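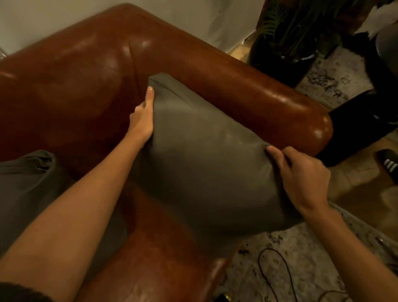

Wednesday, after lunch. Seating corner, day 2.

Carried on with the cushions. I had put an hour down for this in the plan and thought it generous, which shows how much I knew about cushions in February.

Same covers as yesterday, the plain grey-green ones from Jellby. They were picked because they go with the brown leather and don't argue with anything else. The catalogue has the colour down as Dover. I have been to Dover and remember it as mostly white, but I wasn't asked.

The leather is the difficulty. It's glossy, and a cushion set down on it at a slight lean stays there just long enough for you to turn your back. Pushing the bottom edge well into the join between seat and back helps a good deal. So does holding both top corners and pressing in before letting go. Patting does nothing, though I note that everyone does it, me included.

Zips: decided they go at the top or the side, whichever way the cushion sits best, and we stop fussing. Yesterday's rule (zip always down, out of sight) looks tidier on paper, but these covers are cut a touch long on one side and the fabric bunches at the lower corners if you force it. If anyone from Shukla objects to seeing a zip pull they can come and turn the things round themselves.
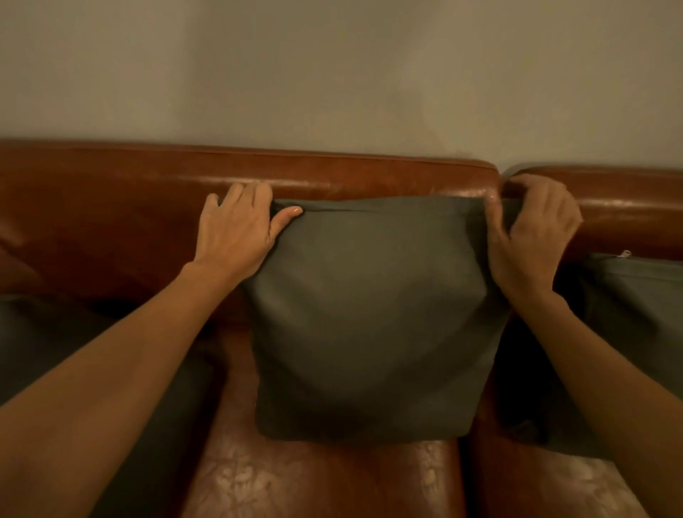

Upright and square to the backrest is still my preference for the sofa. Tried one on its point, diamond fashion, and it looked like a hotel that charges extra for the kettle. Put it back. Also tried the karate chop in the top edge. The filling is too soft to hold it and the dent just looks like bad news.

One thing to watch is the gap between the back sections. A cushion placed right over it slowly sinks in and ends up facing sideways, so keep to one side or the other. I've written this on the sheet as well – the sheet that was going to be one page.

Costs, before I lose the slip: covers 142, inners 177, both out of the furnishing line. That line started at 3000 and I would like some of it left for a lamp. Stilik have quoted for the lamp but not for the shade, as if people bought them separately for fun.

Still to do:
Creases. The covers still have fold lines from the packet. Steam one and see before doing the lot.
Wipe the seats down. Dry cloth first, nothing out of a bottle until I've read the label.
Ask Jellby if the long side is meant.
Rewrite the sheet so it fits on a page.

Finished at ten to five. Sat down to write this up and flattened two of them.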